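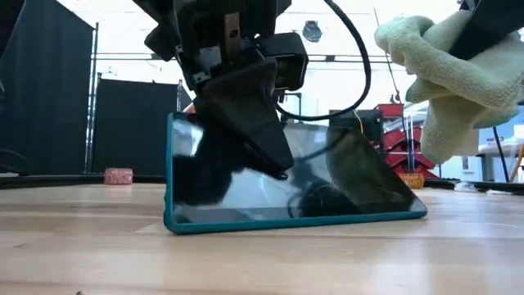

Minutes of the March meeting, Owusu Reading Room users' group

Present: Bernadette Huet (chair), Gaspard Moulin, Bezawit Moges, Jasper Desmet, Quentin Aubert (minutes)

Apologies: none received

Meeting opened at 6:40 p.m.

1. Minutes of the last meeting

Accepted with one correction. Under item 4 the name of the building should read Kaltau House, not Kaltau Hall. Quentin to change the copy in the binder.

2. Matters arising

The replacement key for the side cupboard has been cut and works. Gaspard has one copy and the other is on the hook in the office.

The dripping faucet in the back kitchen has been reported to the building manager. No date given for the repair. Jasper will ask again.

The Zalham chairs are still stacked in the hallway. Bezawit asked for them to be moved before the spring open evening. Carried over.

3. Cleaning of the shared tablets

Bezawit reported. The tablets are used for the catalog, the sign-in page and the children's story hour, and the screens get marked quickly. There were two complaints in the comment book about sticky screens, both after story hour.

At present people clean them with whatever is near. Jasper has found paper towels and, once, a kitchen sponge in the tablet drawer. The group agreed that there should be one way of doing it and that it should be written down on a single page.

The following was agreed:

Switch the tablet off first. Smears show up better on a dark screen and nothing gets opened by mistake.

Leave the case on for the daily wipe. Take it off once a month and wipe the inside of the case and the back of the tablet.

Stand the tablet on its long edge on the table, tilted back a little, and keep hold of the top edge while wiping. Bernadette asked whether it would be easier lying flat. Gaspard said that flat is fine for the back, but he prefers it upright for the screen so he can see the streaks against the light. Left to the person doing it.

Use a microfiber cloth only. No paper towels.

Wipe dry first, to lift dust and crumbs. If marks are left, dampen a corner of the cloth and go over them, then finish with a dry part.

Never spray onto the tablet. Any liquid goes on the cloth, away from the charging port and the speaker holes.

There was a longer discussion about the cloths themselves. Jasper said that the ones in the drawer have been used on tables as well and should not go near a screen again. Bezawit proposed keeping green for screens and buying a different color for furniture. Agreed. Green cloths to be washed separately, no fabric softener, and hung on the rail in the back kitchen.

Action: Bezawit to write the page and put it inside the drawer lid.
Action: Jasper to buy 8 cloths for furniture, any color except green.

4. Tables and cleaning products

Gaspard reported on the long wooden table. The top is in fair condition. The boards vary a good deal in color and have knots in them, and he reminded the group that a dark spot is not always a stain. Someone had been scrubbing at one of the knots with a scouring pad and the finish is dull there now. He would like it left alone until he can look at it properly.

The seams between the planks collect crumbs. A dry soft brush along the seams before wiping is enough. Bernadette said this should go on the same page as the tablet instructions. Bezawit would prefer a second page so that the first stays short. Agreed, two pages.
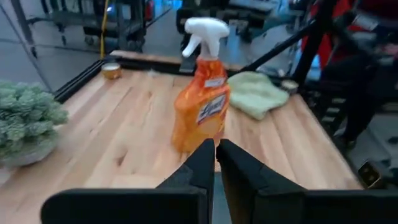 Spray bottle and cloth on the table.

It was noted that the orange spray is for tables and counters. It is not to be used on screens. Quentin asked whether it was suitable for bare wood. Gaspard did not know and will read the back of the bottle before the next meeting. Until then, use a little on a cloth and wipe over with a clean damp cloth afterward.

The spray should not be left out on the table between sessions. Bernadette pointed out that the story hour children can reach it. It goes on the top shelf of the side cupboard, with the nozzle turned to the off position if it has one.

Small jars and tubs left along the back of the table were discussed. Anything without a name on it will be put in the box by the door and kept for 3 weeks.

Jasper raised the plants. They get dusty and this is not on anyone's list. Quentin offered to take them outside and shake them out when the weather is better.

Action: Gaspard to check the label of the spray and report back.
Action: Gaspard to look at the dull patch on the table and say what it needs.
Action: Quentin to see to the plants.

5. Money

Bernadette reported that there is around $80 left in the supplies envelope. The furniture cloths and a soft brush will come out of this. Receipts to Bernadette, please, with a note of what was bought written on the back. One receipt from last month has faded and cannot be read.

Jasper suggested ordering from Claltari in one go to save on delivery. Bernadette would sooner buy locally for such a small amount. Agreed to buy locally this time.

6. Spring open evening

Doors at 5:30 p.m. The long table will be used for the display of new books, so it has to be cleared and wiped by 4. Bezawit and Quentin will do this. Tablets to be cleaned the same afternoon and put on charge in the office.

Refreshments will be in the back kitchen and not on the long table. Gaspard asked that this be put on a sign, as last year there were cups on the books.

The hallway needs to be clear (see the chairs under item 2). Jasper has the use of a hand truck and will bring it if someone can help him for an hour.

7. Any other business

The lamp nearest the window flickers. Quentin has tried a new bulb with no change. To be reported with the faucet.

Bezawit asked whether story hour could finish ten minutes earlier to leave time for wiping down. Bernadette will ask the parents and bring their answer to the next meeting.

A gray scarf and a child's mitten are in the lost property box.

Meeting closed at 7:55 p.m.

Next meeting: same time next month, in the office if the chairs have not been moved.

Minutes taken by Quentin Aubert. Corrections to him before the next meeting.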